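Chapter 5
Serving, Sharing, and the Size of a Portion

Opening the chapter

When I was nine or so, my grandmother let me serve the barley soup at a family lunch for the first time, and I remember being terribly proud of myself until I reached the far end of the table and found that my two uncles were going to have to make do with broth. All the barley had gone to the people I served first. She laughed, poured everything back into the pot (yes, everything, and it was years before I understood why the cousins were making faces), and showed me how to bring the ladle up from the bottom each time. I still think of it as my first lesson in food service, and a good deal of this chapter is really that lesson over again, with some arithmetic added.

In Chapter 4 we followed a meal as far as the stove. Now we have to get it onto plates and into bowls, and that is where many a careful cook comes to grief! A recipe may say that it feeds 48 people, but the recipe isn't standing at the counter at noon with a line out the door. The person serving decides how many people it feeds, one scoop after another, and most of us decide it by eye.

How good is the eye? Before you read on, try a small experiment at home. Take your favorite cereal bowl, pour what you would call one cup of water into it, and then check yourself with a measuring cup. Do it again with a wide, shallow bowl, and once more with a tall mug. Write down all your results, including the embarrassing ones, and bring them along to class, as we'll be using them in Section 5.2.

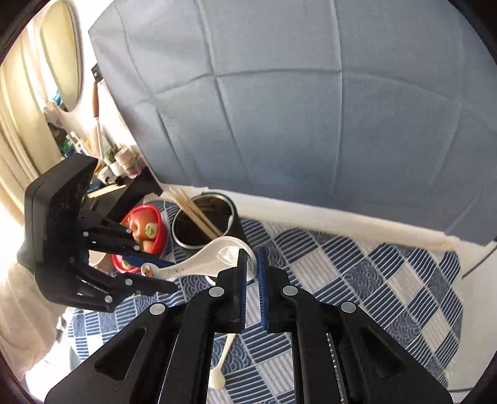
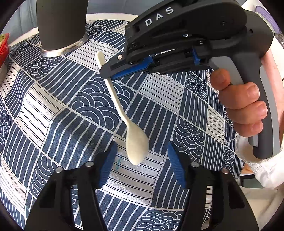 Figure 5.1 Utensils for serving and eating: a white soup ladle (first photo) and a cream-white plastic spoon (second photo).

Much of what we know about portions comes from people who have spent their lives feeding crowds. Ji-hoon Lim ran the lunch kitchen at the Prendthorpe school for many years, and his notebooks, which he kindly lent me while I was writing this chapter, are full of remarks such as "149 bowls, pot empty, last five short." He blamed the ladle that day. The usual one had gone missing and its replacement held a little more, so each child got a spoonful extra and the last few went without. It is such a small difference in one bowl, and such a large one by the end of a lunch hour. We'll work through his numbers together in Section 5.3, and you'll see how he planned the soup differently the following week.

We will also spend some time on the manners of serving, which vary a great deal from one table to the next. In the Nasrallah household, where I have been a very well-fed guest, a plate with space left on it is a plate that needs filling, and "a little" is understood to mean "plenty." Other families pass the dish and let each person choose. Neither way is wrong, though they do call for different amounts of food, and a cook who is planning a shared meal should find out early which kind of table it will be.

What you will need for this chapter

A measuring cup, a kitchen scale if you can borrow one, two or three serving spoons of different sizes, and a notebook. Allow 45 minutes for the first activity.

Words to watch for

Portion, serving, yield, level scoop, heaped scoop, holding time.

5.1 What Is a Portion?

Let's begin with two words that most of us use as if they were the same. A serving is a fixed amount, the kind printed on a package. A portion is whatever lands on your plate. If a box of rice gives its serving as one cup and you help yourself to two, you have eaten one portion and two servings, and there is nothing the least bit shameful in that. We only need to keep the words apart so that our sums come out right.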